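Been asked a few times what the robot has changed for us on housekeeping at the Flinamthorpe, so a short thread. I'm a floor supervisor. We have 105 rooms and I've been here six years.

It does bathrooms only, and only part of them. Towels, mainly. Beds, dusting, baths and anything with a spray bottle are still done by people.

The first thing that changed was the order of work. We used to start with the bathroom and finish with the bed. Now whoever has the room strips the bed while the towels are being dealt with, then goes in and does the basin and mirror.

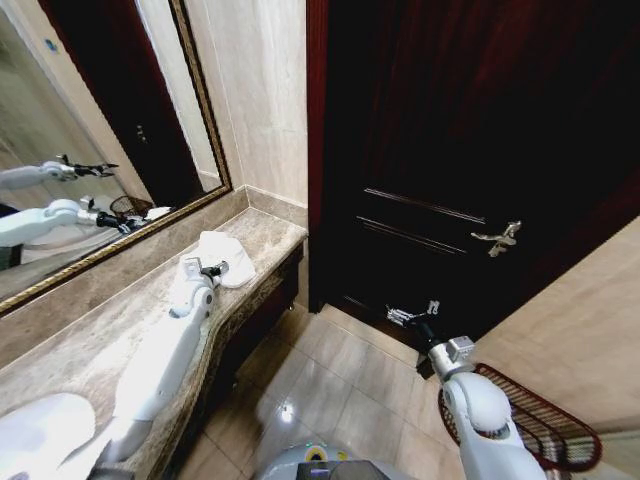

It is slow. A room attendant clears a bathroom of towels in under a minute. What we get back is the bending and reaching, and over a full shift that matters. Gizella Hajdu has done this job for 29 years and says her back is better by 2 in the afternoon than it was last March.

Pay and hours are the same so far. Room quotas are the same too – we asked for that in writing before the trial started and Josiane Cordier, who manages the department, agreed to it.

New jobs have appeared. Somebody has to check each bathroom afterwards, log anything missed and prop the doors. It adds about ten minutes to a floor. That time wasn't on the rota at first and now it is.

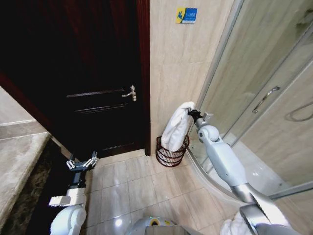 Training was one morning, which was too short. Most of the questions were about where things should end up. Under our old routine used towels went on the floor by the door. Now we want them kept off the tiles, so a white towel hanging over the rim of the wire basket by the shower is fine by me, and whoever does the room bags it on the way out.

Still to sort out: who covers the checks when we're short, and whether new starters learn the old order as well. I think they should. The trial runs on two floors for now and we meet again next month.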